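Kallolano - Entraide maison > Rangement > Textile et accessoires

Ranger des casquettes en coton dans des bacs sans les écraser ?

Irja Harju
Mardi, 21 h 40

Bonsoir à tous ! Je m'occupe du vestiaire de Langate (un petit club de marche, on prête des casquettes aux gens qui arrivent tête nue, et il y en a toujours). Au dernier inventaire j'en avais 38, toutes en tissu souple, sans carton dans la façade, et je n'ai jamais trouvé la bonne façon de les ranger. Si je les plie en deux, la visière garde un pli. Si je les jette en vrac, elles ressortent toutes chiffonnées et on passe dix minutes à leur redonner une tête de casquette.
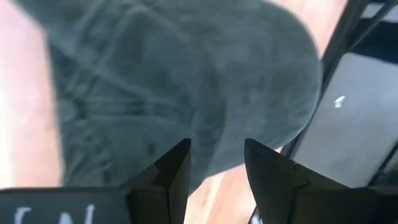

J'ai regardé les boîtes spéciales vendues en magasin, mais franchement, à ce prix-là pour du matériel de prêt, non. Du coup je suis partie sur des bacs en plastique, un orange et un bleu-vert, avec des poignées découpées sur les côtés. L'idée de départ : les tissus (écharpes, chutes, chiffons) dans l'orange, les casquettes dans le bleu-vert. Sauf que je bloque sur le « comment ». À plat, debout, emboîtées ? Et est-ce qu'il faut mettre quelque chose à l'intérieur pour tenir la forme ?
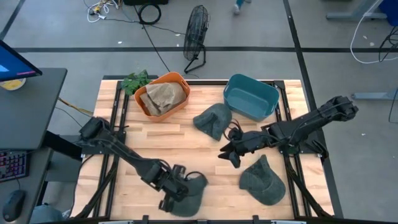 Les deux bacs et trois des casquettes vert-gris, sur la table.

Je précise qu'elles sont lavées en novembre, à la fin de la saison, et qu'ensuite elles dorment tout l'hiver. Je préfère donc perdre un peu de place et les retrouver présentables au printemps. Merci d'avance !

kirkus
Mardi, 22 h 15

Salut Irja, j'ai eu le même souci avec celles de mes enfants. La méthode qui marche chez moi, c'est l'emboîtement, comme des gobelets couchés. Tu poses la première sur la table, le dessus vers le haut et la visière vers toi, tu rentres l'arrière vers l'intérieur avec le poing, et tu glisses la suivante par-dessus. Toutes les visières dans le même sens, sinon ça part de travers au bout de cinq ou six.

Ensuite tu couches la file dans le bac, visières contre la paroi longue. Ne serre pas trop, il faut pouvoir passer la main à plat entre la dernière casquette et le bord. Pour la forme, une boule de papier de soie dans la dernière de la file suffit, les autres se tiennent entre elles. Pas de papier journal par contre, j'ai eu des traces d'encre sur une beige - jamais parties.

Ah et avec 38 je ferais deux files de 19, sur deux niveaux si ton bac est assez profond, avec un bout de tissu entre les deux. Vraiment bien sèches avant, surtout la bande intérieure ! Elle met un temps fou à sécher, beaucoup plus que le reste.
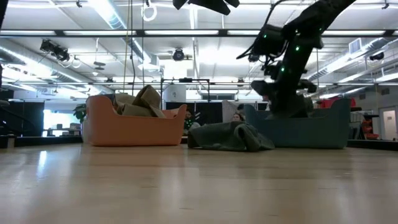
Pour les chiffons je ne me prendrais pas la tête, en boule ça va très bien. Les écharpes je les roule, ça prend moins de place et on voit tout de suite laquelle on veut.

pugh295
Mercredi, 7 h 50

Moi je les pends à une tringle avec des pinces à rideaux. Plus de bac, plus de problème.

Irja Harju
Mercredi, 12 h 30

Merci ! Pugh, j'aimerais bien mais le vestiaire est un placard et il y a déjà les cirés sur la tringle. Kirkus, j'ai essayé ce matin avec une dizaine, ça se tient drôlement bien (j'avais mis une visière à l'envers au milieu, tu avais raison, toute la file s'est mise à pencher). Je vais juste couper un vieux drap pour séparer les deux niveaux. Petite question en plus : tu laves les tiennes à la main ou en machine ?

kirkus
Mercredi, 18 h 05

En machine, 30 degrés, dans un filet, essorage au minimum. Je les fais sécher posées sur un saladier retourné, ça leur redonne un bel arrondi. Évite le sèche-linge, j'en ai une qui n'est plus jamais allée à personne.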